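Plumora Storage Line
Set-up and Care Guide

Section 4: Woven baskets

This section covers unpacking, airing, placing, filling and cleaning the woven plant-fiber baskets. It applies to all sizes with a braided rim. Baskets with a lid or a fabric liner have extra steps, which are given in Section 5.

4.1 Before you start

You will need:
A soft dry brush (a clean paintbrush will do)
A slightly damp cotton cloth
A dry towel
Small scissors with sharp points
A flat, dry surface away from radiators

Check the tag sewn to the base. If it reads Druderon, the basket has a wire hoop inside the rim, and you should not try to reshape it by hand. All other baskets can be reshaped as described in 4.3.

4.2 Unpacking

1. Open the carton from the top. Do not push a knife through the tape deeper than the cardboard. Baskets are packed right up to the flaps.
2. Lift the basket out with both hands under the base. Do not pull it up by the rim.
3. Take out the paper filling and the small drying packet. Throw the packet away.
4. Turn the basket upside down over the open carton and tap the base a few times. Bits of dry fiber will fall out. This is left over from weaving and will mostly stop after the first week.
5. Brush the inside, starting at the base and working up toward the rim.

Note: Nested sets are packed one inside another with a sheet of paper between each. If two baskets stick, turn the inner one a little at a time until it comes free. Do not pry them apart with a tool.

4.3 Airing and reshaping

New baskets have a grassy smell. Stand the basket open in a dry room for two days before you put anything in it.

If one side was pressed in during shipping:

1. Wipe the pressed side, inside and out, with the damp cloth. The fiber should feel cool but should not drip.
2. Wait 20 minutes.
3. Push the side out gently with the flat of your hand.
4. Fill the basket with a rolled towel so that the side is held in place, and leave it overnight.
5. Remove the towel. Repeat once if needed.

Caution: Do not use steam, a hair dryer or an oven. Fast drying makes the strands split along the folds.

A rim that is not a perfect circle is normal. The braid is folded by hand and the width changes slightly as it goes around.

4.4 Choosing a place

1. Pick a shelf, bench or table that is wider than the base on all sides.
2. Leave a hand's width between the basket and the wall so air can move behind it.
3. Keep the basket out of strong sun. In August a south-facing window can fade the weave in a few weeks.
4. On painted or lacquered furniture, put a felt mat under the base.

Caution: Do not place the basket on a stove, a heater or any surface that gets warm, even when the heat is off.

4.5 Filling the basket

1. Put the heaviest items in first and spread them over the base.
2. Stand tall items along the sides, then fill the middle.
3. Small items tend to roll together at the lowest point. If the basket leans to one side, shift some of them across.
4. Stop below the rim. Items resting on the braid will flatten it over time.
5. To take something out, reach straight down through the opening. Avoid leaning your arm on the rim. 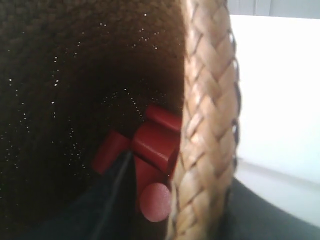
The inside of a deep basket gets little light, so choose strong colors for things you need to find quickly. Dark items such as chargers, gloves and socks are easier to see on a pale cloth laid over the base.

Maximum load for the small basket is 14 pounds. For larger sizes, see the tag. Loose paper, yarn and cloth rarely come close to the limit – canned food and books often do.

Note: Do not store damp towels, unwashed vegetables or potted plants in a basket without a liner.

4.6 Checking the rim

Look over the rim when you set up the basket and again every few months.

1. Run a fingertip slowly along the braid in the direction of the folds. Going against the folds can lift the ends.
2. If a strand end sticks up, tuck it under the next fold. Use the closed points of the scissors to open the fold a little.
3. If the end is too short to tuck, trim it level.
4. Look at the outer edge of the rim. Small openings in the weave are normal. A gap that gets wider from one check to the next should be repaired.

Do not use glue on the braid. It dries hard and the strand will break beside it.

4.7 Cleaning

1. Empty the basket and brush it out.
2. Wipe marks with the damp cloth, following the direction of the strands.
3. Pat dry with the towel.
4. Leave the basket on its side until fully dry, then turn it once so the base can dry too.

Caution: Never soak the basket or put it in a dishwasher.

4.8 Repairs and spare fiber

Spare strands come in a flat bundle, order code 400, through Timmermans. Soak a strand in lukewarm water until it bends without cracking, then weave it in beside the broken one before cutting the old piece away. Questions about repairs can be sent to Wilma Van Loon at the Timmermans service desk. Include the code from the base tag and say which part of the basket is damaged: base, side or rim.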